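**Fastis** is a line of home audio receivers and small network players sold under the house label of Terkance, a chain of household goods stores with its head office in Durkdale. The line takes in tabletop radios, a pair of bookshelf speakers with a built-in amplifier, and the little square streaming box that most owners mean when they say they "have a Fastis." It is sold only in Terkance stores and through the chain's own mail-order desk.

## Background

Terkance started out selling lamps, kettles and clock radios, and for a long time it was happy to leave anything more complicated to the specialist shops. Customers kept asking for something simple that would play internet radio through the old stereo in the living room, though, and the buyers in the electronics department eventually went looking for a maker who could supply one. They settled on Mihăilă, a contract manufacturer that had been building tuners and alarm clocks for other people's labels and was glad of the work.

The first model, the Fastis 300, went on the shelves one October. It had a single knob, a two-line display and 15 station presets, and it came with a printed booklet that a good many owners still keep in a drawer.

## Models

The Fastis 300 was followed by the 1426, a wider unit with a proper headphone socket and a remote control - the remote had been the most common request on the comment cards kept beside the registers. The 1548 came next and remains the largest of the family. It adds an optical input, so that it can take sound from a television, and a second pair of speaker terminals for people who like to have music in the kitchen as well.

All three share the same menu system, and anyone who has learned one will find their way around the others without much trouble. Presets can be copied from an older unit to a newer one over the home network, although the older unit has to be switched on and awake for this to work, and that has puzzled more than a few people over the years.
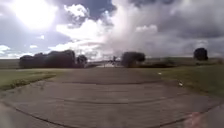 *Wide concrete path with joints between the slabs.*

## Sales and service

Fastis products are kept at a low price, and Terkance has generally treated them as a way of bringing people into the store. Repairs are handled at the Durkdale service counter, where knobs, feet, power supplies and displays can be bought separately. The display from the 1426 also fits the 1548, but the one from the 300 fits neither.

## Reception

Owners have tended to be fond of the line, and a bit forgiving of it too. The plain controls and the warm, slightly heavy sound come in for the most praise, while the usual complaints are the slow start-up and the bright blue standby light, which early buyers often covered with a scrap of tape. Later production runs of the 1548 let the light be dimmed from the settings menu, under "Panel."

## See also

- Internet radio
- Private label
- Network audio player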